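Why I will not say "wicked" for you

So my cousin's coworker came to visit in April, and within twenty minutes of getting off the bus she had asked me to say "park the car." I hadn't even picked up her second bag yet. I said it, she clapped, and then she did it back to me in a voice that sounded like a pirate with a head cold. Welcome to town, Noreen!

I should say up front that I like Noreen Marwat a lot. She sent me a very nice box of pears afterward and she's the reason I'm finally writing this post, which I've been threatening to do for ages. But she got me thinking about what people expect when they come here, and how much of it comes from movies where everybody robs a bank.

First thing. I don't live in Boston. I live north of it, in one of those towns where you say "Boston" to anyone from out of state and then your own aunt yells at you for it. When visitors stay with me they want the big stuff, and fine, I do the big stuff. I've walked that red line on the sidewalk so many times that I could give the tour with a bag over my head. But by day two I start steering people toward the things I like, and that's where the trouble starts.

Noreen had a list. She'd gotten it off one of those travel apps, Wudow, which I had never heard of and which I now have a grudge against. It had the place with the cannoli (the one with the line), and it had a "secret" speakeasy with a sandwich board out front pointing at the door. It also told her to ask locals for a "frappe" so she'd fit in. She asked for one at a hardware store. To be fair, the place does have a snack counter, but the kid working it just looked at me like I'd done this to him.

And the list said nothing about the walk along the river at six in the morning, when the rowers are out and somebody's always yelling through a megaphone. It had no mention of the bench by the boathouse where you can eat an egg sandwich and not be bothered by anyone except geese. I will admit the geese are a real problem. One of them took a run at Chiharu last fall and she still crosses the street.

Chiharu Oshima, for those of you who are new, is my upstairs neighbor, and she moved here from Osaka by way of Cleveland. She has the best ear for accents of anybody I know and she has never once done mine to my face. I asked her why. She said that when she first got to Ohio people kept repeating her own sentences back to her, and she decided she'd never do that to another person over dinner. I thought about that for a good week.
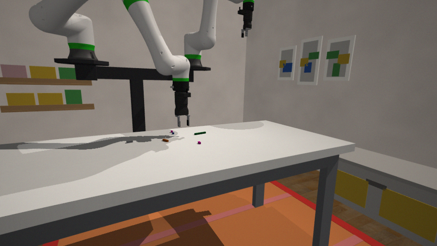 Anyway, the parade. I know half of you only read this blog for the parade post and I'm sorry, I skipped it this year. I had a cold, and the last time I went I stood for hours behind a man holding a toddler and a tuba. The toddler was lovely. If you do want to go, get there early and bring your own snacks, and please don't park in anybody's driveway "just for a minute." My friend Akihiko lives on the route and one year he came home to a minivan in his tulips, with a note on the windshield that said THANKS A MILLION.

What I did with Noreen instead was take her to Morikawa, the little lunch place behind the post office with the green awning. I've been going there since it opened. Wakana Nakajima runs the counter and knows everyone's order, and she also knows everyone's business, so you go in for soup and come out knowing who's selling their house. Noreen asked her where the celebrities eat. Wakana thought about it very seriously and told her the weather guy from channel something came in once, sent back his noodles, and hasn't been forgiven.

Noreen loved it. She put down her phone, and she stayed for two hours. She got into a long talk about snow tires with a retired mail carrier named Noboru Koyama, who has a lot of opinions about snow tires, and by the end she'd stopped doing the voice completely. I don't think she noticed. He calls everybody "dear" and she just started talking like herself.

So here are my actual rules for visiting, for Noreen and anyone she sends:

Don't do the accent. We know what we sound like. My mother once left a voicemail about "the khaki" and it took me until dinner to work out that she'd lost her car key, so believe me, the jokes are covered in-house.

Don't rent a car. I can't stress this enough. The roads were laid out by cows, or that's what my grandfather always said, and the signs were put up by somebody who was mad at us. The last person I knew who rented one got a $200 tow bill and cried in a rotary.

Wear real shoes. Brick sidewalks eat heels.

Go to a library, any library. Sit down in the local history room and ask whoever's at the desk about molasses. Clear your afternoon first.

And talk to people, because the idea that we're all rude is only partly true. We won't say hi to you on the street, that's just how it is, but if your car's stuck we'll come out in our slippers and dig you out while telling you that you parked like an idiot. I've been on both ends of that and I wouldn't trade it.

Noreen went home with a sweatshirt, a jar of fluff and a lobster magnet for every person in her office. She texted me from the airport to say her coworkers had already asked her to do the accent for them when she got back. I asked what she told them. She said she was going to make them go to Morikawa and hear it from Wakana.

Next time I'll write up the ferry trip, if I can find where I saved my notes. And to the person who keeps emailing to ask which cannoli place is better: I like the third one, and I'm not telling you where it is.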